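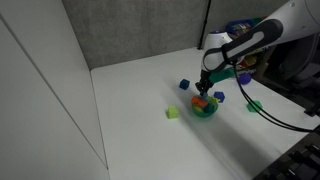
Gripper day. Green bowl, blocks, one purple ball, stock fingers vs the Lirnar set

ok so thread, because I said I'd write this up back in June and didn't

Same arm, same mount, same controller. Only thing that changes is what's on the end of the wrist. 50 tries per gripper, pick a block off the table, drop it in the bowl, pick it back out. The picking out is where it gets mean

Stock fingers first. Fine on cubes sitting by themselves. Put two cubes next to each other and the outside of the finger shoves one away before it closes on the other. 45 of 50 on the lone cubes, didn't even bother keeping score on the pairs after a while

Lirnar fingers are thinner at the tip. Much better in a crowd. But they flex, so anything long rotates in the grasp if you grab it off center. Still deciding how much I care
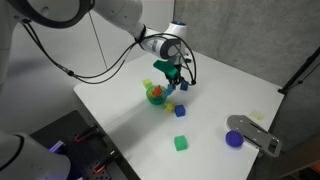 and the flex gets worse the faster you lift. Dropped the lift speed by half and most of the twist went away. Not thrilled, the whole point of this cell was to be quick

Star shapes: grab across two points and they squirt out. Grab point to notch and they hold. The Comora planner picks the wrong one like every time. Ended up hard coding the angle, don't @ me

Somebody asked about the Tolton gripper. Had one for 4 days. Strong, heavy, ate so much of the payload that the arm got slugish at full reach. Sent it back

Cables. CABLES. Strap them high on the wrist and you get a big loop that sweeps the table when joint 6 turns. Strap them low and they pull on the connector. Went high and left slack, then told the planner to stay out of the last bit of wrist travel

Camera notes since I know its coming: clear green bowl is awful for depth. The wall comes and goes, the stuff inside looks like its floating. Moved the Çınar camera to 3 different heights, steeper was better, none of them were good. Might just tape the rim

Where I landed for now: Lirnar tips, slow lift, fixed angles for stars. Ball I'm leaving for another day, it rolls if you breathe on it

Will post the numbers for the pairs once I redo them properly. Recomendations for stiffer thin fingers very welcome, replies are open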